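How a Restaurant Chain Teaches New Workers

A restaurant chain is a group of restaurants that share one name and one menu. Kava is a chain of soup and sandwich restaurants. It has 38 restaurants. The soup in one is supposed to taste the same as the soup in all the others.

To make that happen, the workers in every restaurant must do each job the same way. Teaching people how to do a job is called training.

Who gets trained?

Every new worker does. Someone who has cooked for years at another restaurant still has to learn how Kava does things. The sandwich station may be set up differently, and the ovens may have different buttons.

Workers who already have a job at Kava are trained again when something changes. A new soup in February means new steps to learn in January.

What is in the handbook?

A handbook is a book of rules and instructions. The Kava handbook has 213 pages. New workers do not memorize it. They read the first part before they start, and they look up the rest when they need it.

The first part covers washing hands, what to wear, where the exits are, and what to do if someone gets hurt. Later parts cover each station. A station is the place where one kind of work is done, such as the grill, the soup counter, or the cash register.

The handbook also explains storage. Food and cloth items are never kept on the same shelf.
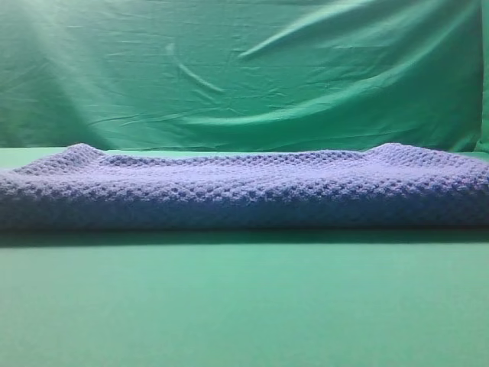 Practice on a screen

Some training is done on a tablet. Kava uses a program called Niazi. It shows a pretend order, and the worker taps the ingredients in the correct order. If the worker taps the wrong one, the program stops and shows the step again.

A program that copies a real activity is called a simulation. Pilots use simulations to practice flying. In a restaurant, a simulation lets a worker make mistakes without wasting food or making a customer wait.

One Niazi lesson takes 25 minutes. At the end, the worker gets a score. A low score means the lesson is repeated.

A simulation has limits. A tablet does not get hot, and it does not weigh as much as a full soup pot. It cannot teach a worker how hard to press on a knife. Those things are learned in a kitchen.

Practice in a kitchen

The Kava restaurant in Stustside has a training kitchen behind the main one. It has the same equipment, placed in the same positions. New workers spend 2 days there.

A trainer shows each task once at normal speed and once slowly. Then the worker tries it while the trainer watches. This is called shadowing in reverse. In regular shadowing, the new worker is the one who watches.

The Skakuseck restaurant is smaller and has no training kitchen. Its new workers practice in the main kitchen at 3 in the afternoon, when few people are buying lunch or dinner.

How do they know it worked?

The trainer uses a checklist. Each line is one task, such as "checks the soup temperature" or "reads the order back to the customer." The trainer marks a line only after seeing the worker do the task correctly without help.

When every line is marked, the worker can be put on the regular schedule. Lines that are not marked are practiced again on the next shift.

Words to know

Chain: a group of restaurants or stores with the same name.

Simulation: a program or activity that copies a real one.

Station: a place in a kitchen where one kind of work is done.

Shift: the block of hours a person works in one day.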